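Net run rate when a side is bowled out early

Bekden Cricket Forum > Scoring and Rules
Posted 7 September 2025

Bronthorpe_scorer
I keep the table for our 22-team one-day league and two clubs finished level on points. Cordero made 341 in their 50 overs, then bowled the other side out in 29 overs. The league software credits Cordero with 50 overs bowled. I get a much higher run rate against them if I use 29. Which is right? The playing conditions we adopted in March just say "net run rate" and give no formula.

Simen
The software is right. A side that is all out is charged with its full quota of overs, whatever it used. For the team total you use:

runs scored / overs faced, minus runs conceded / overs bowled

Both overs figures are totals for the season. If the opposition is dismissed, enter 50 for overs bowled. If they chase the target with wickets in hand, enter the overs used. Convert part overs to sixths before dividing: 29.3 overs is 29.5, and entering 29.3 is the most common error I see in hand-kept tables.

Do not average the match-by-match rates. You will get a different number, and it can change the order of two close teams. 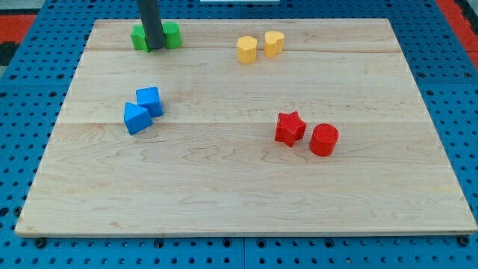
Colored blocks in same-colored pairs on a wooden board.

One more check: abandoned matches are left out completely. Where a rain rule reset the target, the side batting first is normally credited with the revised par score and the revised overs, so look at what your conditions say about that.

offcutter
We just use head to head. Saves the math.

legbye_3000
Agree with Simen on the all out rule. It applies to your own batting as well, so if Cordero were bowled out in any match they get 50 in overs faced for that one. I went back through 3,000 old scorecards for our league and the all out flag was missing on a lot of them. Check for 10 wickets down, and also for sides that batted a player short, as the software may not treat nine down as all out.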